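Why Old Bread Gets Firm, and What Bakeries Do About It
Food & Process

A loaf of white pan bread leaves the oven with a crumb that compresses easily and springs back. Two days later the same loaf, kept sealed in the same bag, is noticeably firmer. Weigh it at both points and the difference is small. Most of the water is still in there. Staling and drying are separate processes, and a good deal of bad storage advice comes from treating them as one.

The firming starts with starch. Wheat flour carries its starch in granules made of two polymers, amylose and amylopectin. In the oven the granules take up water, swell and lose their ordered structure, a change called gelatinization. Amylose is a mostly straight molecule and sets quickly, within hours of baking, which is why a hot loaf slices poorly and a cooled one slices well. Amylopectin is heavily branched and takes days. As its outer branches line up again they form small crystalline regions, and the crumb stiffens around them. The term for this is retrogradation.

Water moves at the same time. Crust comes out of the oven much drier than crumb, and moisture migrates outward until the two approach balance. The crust turns leathery and the center loses some of its give. A plastic bag stops water from leaving the package but does nothing about the traffic between center and crust, so a crusty loaf in a sealed bag gets the worst of both.

Temperature

The rate of retrogradation depends strongly on temperature, and the curve runs opposite to what most people expect of food. Crystals need to form nuclei before they can grow. Nucleation is fastest at temperatures a little above freezing, and growth speeds up as the crumb warms. A household refrigerator, set in the high 30s Fahrenheit, sits in a poor spot on that curve. Bread kept there firms faster than bread on the counter. It also molds more slowly, so the choice depends on whether the loaf is going to be toasted.

Freezing works, provided the loaf passes through the refrigerator range quickly. Well below freezing the water phase is too stiff for the polymers to move much. A whole loaf in a crowded home freezer may take several hours to get there. Sliced bread laid out in a single layer gets there much sooner, and can be bagged once hard.

Reheating reverses part of the change. Amylopectin crystals melt at about 140 degrees Fahrenheit, well within reach of a toaster or a warm oven. The amylose network needs far more heat and stays put. Reheated bread is therefore soft for a while and then firms again, usually faster than it did the first time, with less water to work with.

What goes in the dough

Commercial bakers attack the problem in the formula. Fat slows firming, and so does sugar, which is one reason enriched breads and cakes keep longer than a lean baguette. Monoglycerides form complexes with amylose and get in the way of its setting. The largest gains of recent decades have come from enzymes, mainly maltogenic amylases, which trim the outer branches of amylopectin during baking so that fewer of them can line up afterward. The dose has to be held within a narrow window. Too little has no measurable effect, and too much leaves a gummy crumb that collects on the slicer blades.

At Canlow, a regional pan bread plant, the enzyme is scaled by hand into premix bags in a separate room with its own air handling, since the powder is a known respiratory sensitizer. Each premix lot is checked with a test bake before release. The plant moved from two bake days of rated softness to five over a series of formula changes, and gave back one of those days when it cut the sugar.

Hughes, a smaller operation that bakes mostly rye and sourdough, uses no added enzymes. Its loaves rely on acidity and on pentosans in the rye, which bind a lot of water. A dense rye starts out firm, so the change over a week is less obvious to the person eating it.

Measuring it

Firmness is measured by compression. A flat cylindrical probe is pressed into a slice of standard thickness, and the instrument records the force needed to reach a set deformation, commonly 40 percent. Kullia, a contract lab that tests bread for several mills, runs its panels on storage days one, three, five and seven. Slices come from the middle of the loaf, with the ends discarded. In a trial completed in December, 52 loaves from a single dough were split among four storage temperatures, and the scatter within each group was large enough that the lab now asks for more loaves per group.

Compression describes only part of what people notice. Aroma fades early, as volatile compounds escape or become bound in the starch. Crumbliness can rise while measured firmness stays flat. Lolasix, a trade newsletter for cereal chemists, polled its readers on which attribute they trusted least as a predictor of returns from stores, and 37 percent named the compression number.

For the home kitchen the practical findings are short. Keep soft bread in a closed bag at room temperature and crusty bread in paper, cut side down. Freeze whatever will not be eaten within two days, already sliced, and leave the refrigerator for bread that is headed to the toaster.

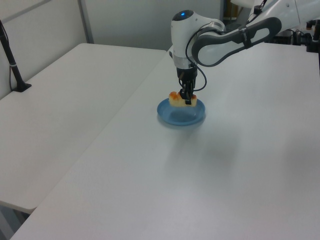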